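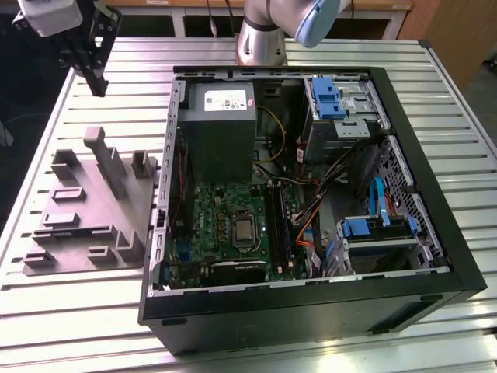

Abdelghani Bensaid wrote in after the last gallery to ask why we bother with old desktop towers at all, when a learning system could practice on nice clean blocks until it got the hang of things. Blocks don't have cables, is my short answer! The longer one is that Trondano (our name for the whole effort, chosen in a hurry and now stuck to everything) is supposed to learn how to take computers apart, and I'd like it to meet the mess early.

So, a bit of background for anybody new to this page. We're gathering demonstrations. One person drives the arm by hand through a single small job, the system records what the cameras see and what the arm does, and then we reset and go again. Each of those recordings is an episode. The collection stands at 815 episodes as I type this, and I've sat through a good share of them with a cup of tea going cold next to me.

The tower up top is lying on its side with the side panel off, and I love how much is going on in there. Look at the wires! Yellow and black looping down from the power supply, a bundle of black and red crossing the middle, an orange SATA cable curving off on its own, a blue one over by the right wall. Soft, bendy stuff like that is where our first model, Millet, fell apart. It did fine on rigid parts and then treated every cable as if it were a stick.

My favorite bits are the blue ones, though. There's a bright blue release latch on the drive cage and more blue tabs on the carrier in the lower corner – great targets for an early lesson, and easy to talk about when you're labeling ("go for the blue latch" beats any part number). Memory is a harder lesson. The latches at the ends of the slots are small, and I still rush them when I'm driving.

The gray printed plate to the left is full of blocks, slots and clips, and I have a real soft spot for printed fixtures. You can change a slot in the drawing and have a new plate the next morning, and we've done that more often than I'd like to admit.

A few odds and ends for people who asked:

We keep the failed tries. They get their own tag, and Ruden (the newer model) trains on them too, with the fumble marked so it knows where things went wrong.

Episodes are short. Mine average 59 seconds, and anything past 2 minutes usually means I got lost and should've started over.

Labels are plain sentences, typed by whoever was driving. Spelling varies – sorry about "grafics card," that one was me.

The next batch goes under the name Skirkurum and should be up in October. It'll be mostly connectors, so expect plenty of close-up shots and some grumbling from me.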